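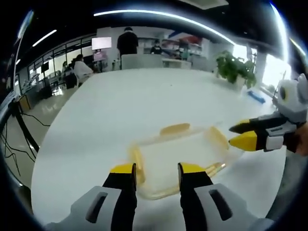
Fig. 1. Two hand-held grippers at a lidded container, demonstration table, Cleltwood.

Handout 2: Notes on the Cleltwood demonstration
Reading time: 2 min

These notes cover the visit of Jan 30, 2025, and replace the short version given out in class. Read them before the February lab. The host was Uwe Strobel; the table session was run by Lai-ching Yip.

1. Setup

The Erkow station is one large white table with rounded edges, used for two-handed tasks. The operator works with a pair of hand-held grippers, one in each hand, and no arm is driven during recording. Motion of the gripper is recovered afterward from its own camera and sensors. A demonstration is therefore a record of where the tool went and how wide the fingers were, with no joint angles in it.

2. The container task

The container in Fig. 1 is clear plastic with yellow latch tabs at the lid edge. Strobel listed three difficulties:

Transparency. The table shows through the walls, so depth estimates on them are poor. The tinted rim is the more reliable feature.

Latches. Each tab needs a short lift at the fingertip. If the other gripper does not brace the box, the box slides.

Finger opening. Both tools are brought in open. The width at approach is logged as part of the action, so a careless approach ends up in the training set.

Yip's group keeps 56 recordings of this task out of 80 made. The rejected ones were mostly tracking failures — fast wrist turns close to the table.

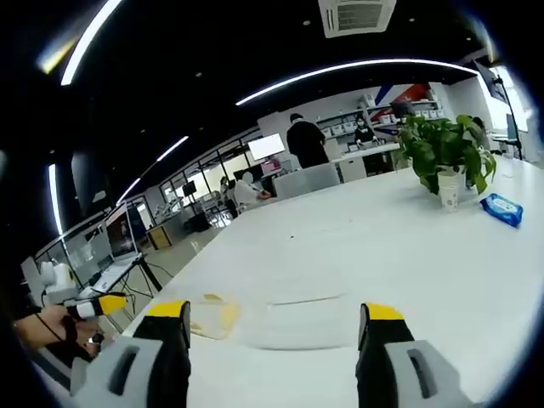
Notes and figures: Jummai Nwosu, course assistant

3. Thin materials

Fig. 2 has the fingers apart over bare tabletop, with a flat, translucent plastic item lying just past the left one. Sheets and bags are harder than boxes. There is no edge height to close on, and the shape changes once contact is made. Strobel recommended a pinch with the tips nearly parallel to the surface, then a slow lift of a few millimeters before any sideways motion.

Note the curvature of the table in the same figure. It comes from the wide-angle lens and must be removed by calibration before any distance is measured.

4. Questions raised

Tien-fu Mok asked whether fixed objects such as the plant should be cleared away. Answer from Yip: no, static texture helps tracking, provided it stays put during a take.

Svatopluk Beneš asked about transfer to a different arm. The Plesus controller accepts tool-frame trajectories directly, but reach limits have to be checked first.

5. For the lab

Bring the calibration sheet. Read Machala notes, section 28, on time alignment of two tools.

Contact: course office, room 28 | 2 comments | Back to top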